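Cudville Hall Kitchen and Servery - Safety Inspection Checklist with Comments

Site: Cudville Hall, ground floor
Inspection date: 8/22/21
Form used: Lasteo site checklist, kitchen and servery version
Areas covered: kitchen, servery, dry store, rear passage, bin yard
Areas not covered: main hall, stage, roof, underfloor

Ratings
S - satisfactory
A - attention needed, use may continue
U - unsatisfactory, do not use until fixed
N - not inspected

Comments are given where the rating alone would not be enough. Items rated S without a comment need no action. Where a fix was made on the day, the rating shown is the one after the fix.

1. Access and exits

1.1 Rear exit door opens fully without a key - S
1.2 Rear exit door closes and latches by itself - A
Closer is weak. The door stops a hand's width short of the latch when the passage window is open. Adjust the closing speed first. If that does not work, replace the closer.
1.3 Exit path clear from stove to door - A
Two stacks of chairs in the rear passage. They leave enough width for one person but would catch a trolley. Moved to the chair store during the inspection. They were in the same spot at the last inspection, so the floor should be marked with yellow line tape.
1.4 Exit sign lit - S
1.5 Emergency light, test button - U
No light when the button was held. Battery pack suspected. Kitchen not to be used after dark until replaced.
1.6 Step at bin yard door marked - S
Paint is worn at the left end and will want another coat before winter.

2. Floors

2.1 Surface sound, no lifting edges - A
Vinyl has lifted at the join in front of the dishwasher. The lifted section is short but sits exactly where a person turns with a loaded rack. Temporary tape is not accepted here as it peels in steam. Weld or replace.
2.2 Floor drain clear and grate seated - S
2.3 Coving intact - S
2.4 Mats flat, rubber backed - S
2.5 Spill kit and wet floor sign within reach - S
One sign only. A second would let both doorways be covered.

3. Electrical

3.1 Safety switch trips on test - S
3.2 Test tags current on portable appliances - A
The urn and the hand mixer are in date. The slow cooker has no tag and has been put in the locked cupboard until it is tested.
3.3 Leads undamaged - S
3.4 No power boards on benches or floor - A
One board behind the drinks fridge, feeding the fridge and a phone charger. Fridge plugged straight into the wall outlet and the board removed.
3.5 Outlets near sink fitted with covers - S
3.6 Switchboard labelled - A
Labels do not match the circuits for the servery lights and the range hood. An electrician should trace and relabel both. Handwritten labels are not to be added over the old ones.

4. Gas and cooking

4.1 Isolation valve accessible and labelled - S
4.2 Burners light evenly - A
Rear right burner slow to light. Clean the jet and check again.
4.3 Flame failure cut-out works on each burner - S
4.4 Hose within service life - S
4.5 Range hood filters clean - U
Heavy grease on both filters, with drips on the lower channel. The stove is not to be used for frying or grilling until the filters have been degreased or exchanged. Boiling and reheating may continue with the rear window open. Keep the receipt with the log.
4.6 Oven door seal - S

5. Benches, trays and food contact surfaces

5.1 Bench tops smooth and free of cracks - S
5.2 Joints between bench and splashback sealed - A
Sealant has pulled away behind the sink. Cut out and reseal with a mould-resistant product.
5.3 Trays and tubs free of cracks, chips and deep scratches - A
Any tray with a split lip is to be thrown out. Do not tape it. Trays are to be stored upside down on the rack, never nested while wet.
5.4 Chopping boards separated by use - S
5.5 Sanitiser labelled and in date - A
One spray bottle had no label. Emptied, rinsed and put in recycling.
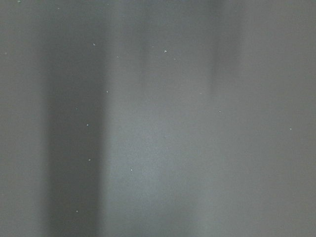
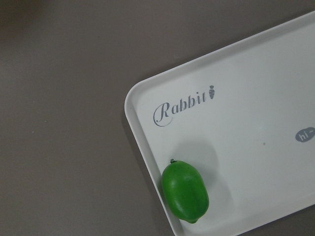

Second picture: white plastic tray on a tabletop.

Reading time: 5 minutes

6. Cold storage

6.1 Fridge at or below 5 degrees - S
6.2 Freezer seal and hinges - A
Bottom hinge is loose. The door must be lifted slightly to close. Tighten and recheck after a week of use.
6.3 Thermometer present in each unit - A
None in the drinks fridge. A plain dial type is enough if milk is stored there.
6.4 Raw food below cooked food - S
6.5 Temperature log filled in - A
Gaps in the log for every weekend hire. Hirers are not told that the log exists. Add a line to the hire sheet and hang the log on the fridge door with a pen on a string.

7. Dry store and shelving

7.1 Shelves fixed to wall - U
The tall unit on the left has no top bracket and moves when pushed at shoulder height. The top two shelves have been cleared and the unit taped off. Fit two brackets into studs. Plasterboard anchors are not suitable for this load.
7.2 Heavy items stored between knee and shoulder - A
Flour and sugar tubs were on the top shelf of the same unit and are now on the floor rack. They should stay there after the unit is fixed.
7.3 Step stool in good order - S
Rubber feet present on all legs.
7.4 Signs of pests - S
Bait stations intact. No droppings seen.
7.5 Chemicals stored away from food - A
Dishwasher liquid was beside the rice. Moved to the cleaner's cupboard. Safety data sheets are in the cupboard but the sheet for the oven cleaner is for a product no longer used.

8. Fire equipment

8.1 Extinguisher, correct type for kitchen - S
8.2 Extinguisher service tag in date - S
8.3 Fire blanket mounted and reachable - A
The blanket is mounted beside the stove on the far side from the door, so a person would have to reach across a fire to get it. Shift it to the wall next to the servery opening. The old screw holes are to be filled.
8.4 Smoke or heat alarm, test button - S
8.5 Evacuation plan on display - A
The plan shows the old servery door, closed up during the last renovation. Redraw and replace. Until then, a note with the correct route has been pinned over it.

9. Water and hand washing

9.1 Hand basin separate from food sink - S
9.2 Soap and paper towel stocked - S
9.3 Hot water temperature at hand basin - A
Too hot to hold a hand under comfortably with the hot tap fully open. The mixing valve needs service by a plumber. A warning label has been fitted at the tap.
9.4 No leaks under sinks - S
9.5 Backflow device on hose tap - N
Bin yard tap cover was padlocked and the key was not on the hook.

10. First aid

10.1 Kit present and marked - S
10.2 Contents match list inside lid - A
Burn gel is out of date and the blue dressings are nearly gone. Restock both.
10.3 Emergency numbers and street address posted by phone - A
The numbers are right. The address gives the front street only, and an ambulance should come by the rear lane when the front gates are shut. Add both.

Summary of ratings

Unsatisfactory: 3 items (1.5 emergency light, 4.5 range hood filters, 7.1 tall shelving unit).
Not inspected: 9.5 only.

Actions in order

The shelving unit comes first. It can be fixed with hand tools and holds up use of the dry store. The emergency light is next, then the filters. Monti has quoted 87 dollars for a filter exchange, pick-up and return included. Trirnness can do the closer, the fire blanket and the sealant in a single visit.

The vinyl join is the only item likely to run into real money. A patch is acceptable if the edges can be welded flat. If the substrate is found to be damp, the whole strip from the dishwasher to the drain should come up, and the estimate for that is over 3,000 dollars. No decision is needed until the plumber has checked the dishwasher waste - the moisture may be coming from there.

Notes on using this form

Carry out section 3 before section 4, with the range hood off. Press test buttons yourself even if a tag says the unit was tested. Write the location of a fault so that a tradesperson who has never been in the building can find it: "left of dishwasher, at join" is enough, "near the back" is not.

Items rated U are to be rechecked in person. A receipt or invoice does not close them. Items rated A may be closed on a written note from the person who did the work, and will be looked at again during the next full inspection.

Bring a torch, a probe thermometer, spare tape and the key for the bin yard tap.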